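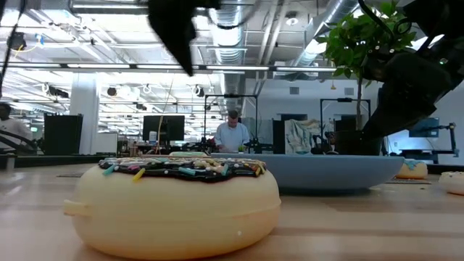
PLAY FOOD CHECK: DOUGHNUTS, PLATES AND BOWL

Sheet 662, Clandton Toy Library
Date of check: 24 December 2024
Item: doughnut set (Durnis box, with extras added since)
Result: passed with comments, see items 3, 6 and 11
Next check due: January

Bit of a mixed bag, this one. The box says Durnis on the lid but I'm fairly sure half the doughnuts in it have come from somewhere else over the years, so I've checked them as separate toys and not as one set. If you're only here to find out whether you can put it out for the next session, yes you can, but read number 3 first please.

1. Box and lid
OK. One corner of the lid is going soft and I've taped it. The old label had come off completely so I've written a new one. I did consider a nice plastic tub with clips, and then I remembered how the clips went on the farm animals, so the cardboard stays for now.

2. Large doughnut, body
OK. No cracks that I could find, and I did run a thumbnail right round the seam. It's made in two halves that meet along the side, so that's where it would go first if somebody stood on it (and somebody will stand on it, it's exactly the right height to be mistaken for a step if you're small). I pressed down on the top with the flat of my hand, fairly hard, and the halves stayed together. Please do the same when you check it, and listen for creaking as well as looking.

3. Large doughnut, tab
COMMENT. There's a little tab sticking out at the seam. It isn't sharp. I rubbed it along the inside of my wrist, same as we do with all the plastic, and it didn't scratch. But it does stick out, and anything that sticks out gets chewed, bent or picked at, so I want eyes on it every time the box comes back. If it ever goes pale or starts to wobble, take the whole doughnut out and put it on my shelf. Don't trim it! I know it's tempting. We had a perfectly good teapot ruined that way, because the cut end was far nastier than the bit that had been removed.

4. Large doughnut, sprinkles
OK. They stick up at all sorts of angles, which is lovely to look at and a right pain to clean. I went over the lot with a fingertip first and then with the tweezers, giving each a gentle wiggle, and none of them shifted. Gentle, mind. You're trying to find out whether one's loose already, and if you haul on it like a tooth you'll only make work for yourself. Anything that moves at all is a fail, no arguing, even if it's the birthday favourite.

5. Small doughnuts, size
OK for the over-threes session only. The little ones are what I worry about in this box, much more than the big one. I tried each in the small parts tube and none went in, but I still don't want them on the baby mat, where things get posted into mouths before you've even turned round. The sticker on the lid says three and up and it needs to stay there.

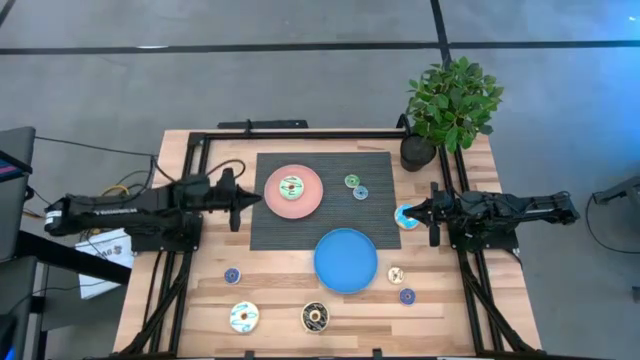 If you do get asked for it by a family with a baby as well as an older child, have a friendly word about it at the desk and write it on the loan card. Most people are very good. They've usually got their own system at home, with the small things up on the table and the big things on the floor, and that's fine by me.

6. Small doughnuts, icing
COMMENT. I want the painted drizzle kept an eye on. It's the part that gets rubbed most, from being stacked and from being rattled about in the box, and paint flakes are a fail under our own rules even when the toy itself is sound. I did the damp white cloth test on every one (ten firm rubs, then look at the cloth in daylight) and had nothing come off. Next time please do the drizzled ones first while you've still got the patience for it.

7. Small doughnuts, smell and stickiness
OK. No, really, smell them. Old soft plastic goes tacky and has a sort of crayon smell, and you'll notice it long before you see anything. These were all fine. One had something on it that I'm going to say was jam.

8. Plates, edges
OK. Run a finger round the rim and then round the foot underneath, which is the bit people forget. I check plates by stacking whatever I've got on them, because a plate that has warped will rock and tip its load on to somebody's lap. Four of the small doughnuts sat together on the light blue plate without any trouble, and the pink one had the larger ones to carry. Neither is in a bad way. If you find one rocking, try it on a different table before you write it up. The craft table at Clandton has a dip in it and has been responsible for several unfair fails over the years, most of them mine.

9. Plates, chips and cracks
OK. Hold each up to the window and tilt it. A hairline crack shows as a bright line. I had a scare with the bright blue one and it was a hair, an actual hair, so wipe first and panic afterwards.

10. Bowl
OK. It's the wide shallow one in light blue. Lovely matt finish, very easy to wipe, rim smooth all the way. It isn't on the original contents list so I've added it in pen. I think it may have come over from the Michalík kitchen set, which has been short of a bowl for ages, but they can fight it out between them. It's far more use here.

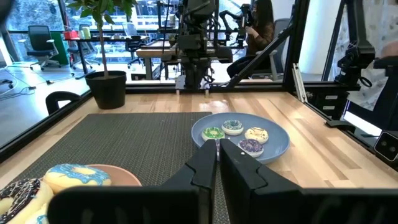
Cleaning is where we've been a bit slapdash as a group, so I'm going to be a bore about it. Warm water at 30 degrees, a drop of washing-up liquid, a soft toothbrush for the sprinkles, then a clean cloth. No dishwasher and no soaking. With anything moulded in two halves you really don't want water getting in at the join and sitting there. Sort as you go, too: I work from one plate to another, and having the small green, yellow and purple ones on the blue plate and the bigger blue and chocolate ones over on the pink means I don't lose my place when the phone rings. Dry them right side up overnight. Do not put them on the radiator (the ice lolly incident, those who know, know).

11. Mat
COMMENT. Dark grey woven one, good and textured, and it does stop the plates sliding about. Nothing wrong with it today. My only grumble is about crumbs, real ones, which get down into the weave and can't be seen against the dark colour. Shake it outside, then run your hand over it both ways. And check the edges for any threads coming away, as a long loose thread is something we fail on. If it does start to fray we've got a spare from the Jorkatmont picnic box.

12. Table surface
OK. We don't normally put the table on the sheet but I've been asked to, so: wipe with the grain, feel for splinters at the edges and corners, tighten anything that wobbles.

13. Looks too much like real food?
This one's on the form and it always gets a debate going. My view is that the big chocolate one is pushing it! The brown icing with all those coloured sprinkles is pretty convincing from across a room, and I can see a toddler having a proper go at it. It's too large to be swallowed and nothing came loose, so I've passed it. But don't put it out at snack time, and never next to real cakes at the fundraisers. Same goes for the small ones, only more so. 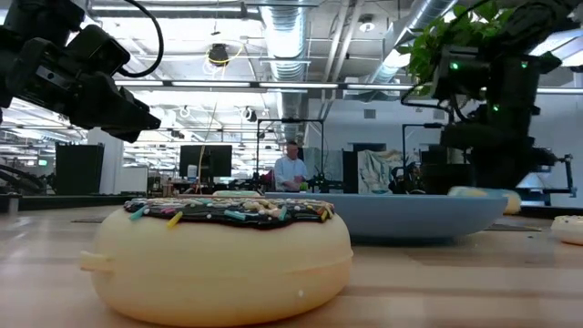
Item 13: the large chocolate doughnut, side seam and tab showing. Light blue bowl (item 10) behind.

14. Instructions and contents list
Missing when I opened the box. I've written out a fresh list and put it under the lid. Please tick things in and out properly. We've got almost 200 boxes on those shelves now and I can't carry them all in my head, though I do try.

Comments added after the check

"Can the big one go to the under-twos if we take the little ones out?" No, sorry. The tab and the sprinkles both rule it out for me.

"Would it be easier to glue the seam?" Please don't. Glue squeezes out, dries with an edge on it, and then we've got something else to check.

"Is the jam one all right now?" Washed, smelt, passed.

To do before the January check: new sticker for the lid (the three and up is fading), soft toothbrush for the cleaning kit, find out about that bowl.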